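We use cookies to improve this site. Accept | Settings

4.2 Fitting the Trunell headband

1. Open the band to its widest setting.
2. Place it over the head so that it runs across the hair near the ear. Tuck long hair underneath.
3. Turn the dial until the band is snug. It fits heads up to 20 cm wide.
4. Clip the unit (part 342) to the bracket at the front.
5. Look down at your hands. If the band slips, tighten it one click and try again.

Note: Glasses go on after the band.

CAUTION: Do not lift the band by the bracket. The bracket can snap.

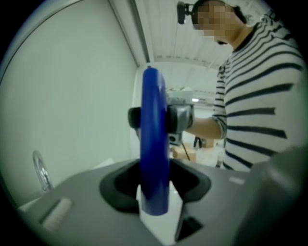 Fig. 7. Band across the hair, unit on its short bracket, head tilted down.

Last updated: 20/12/2025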